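Clulla Clip-On High Chair – Six Months of Porridge Later

I put off buying a clip-on high chair for the longest time, mostly out of nerves. The idea of my daughter hanging off the edge of a table with nothing underneath her made my stomach flip! But our kitchen is tiny, the house was built in 1960 when people apparently cooked in closets, and the big Velletti chair we used with her brother took up half the floor. So in December I gave in and ordered the Clulla in the gray fabric.

It came in a flat box with the seat folded inside, and I had it ready in less time than it took the kettle to boil. Two arms slide over the tabletop, two padded feet press up from below, and you turn the big knobs until they click. My friend Huw Mathias has the Figueiredo version, where you have to squeeze a lever while you tighten, and I much prefer the knobs (I usually have a baby on one hip, so a lever is one hand too many).

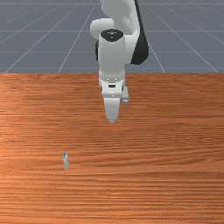
The seat itself is deep and nicely padded, with a three-point strap that was easy to fit over a wriggly eight-month-old in a thick sweater. She sat up straighter in it than in the old chair, and she loved being right in the middle of supper instead of parked off to one side. You do need the right table, though. A big wooden top like the one in the picture is the sort of thing I'd want for it, as long as it's sturdy and there's no deep rail underneath to get in the way of the feet. Ours has a rail on the long sides, so she sits at the end like the head of the family. Please don't try it on glass, and measure the thickness before you order – the booklet gives a limit of 42 millimeters and ours only just squeaks in.

Cleaning is my one real grumble. The cover comes off and goes in the washing machine, lovely, but getting it back over the frame is like putting tights on a cat, and oatmeal gets into the seam by the buckle. I keep an old toothbrush by the sink for that. The Vultidon tray, sold separately, wipes down beautifully and I'd buy it again tomorrow.

We've taken the chair to my parents' place and on two camping trips, and it still grips as firmly as it did the first morning. Four and a half stars from me, and I'd happily give it the other half if they'd put a zipper on that cover.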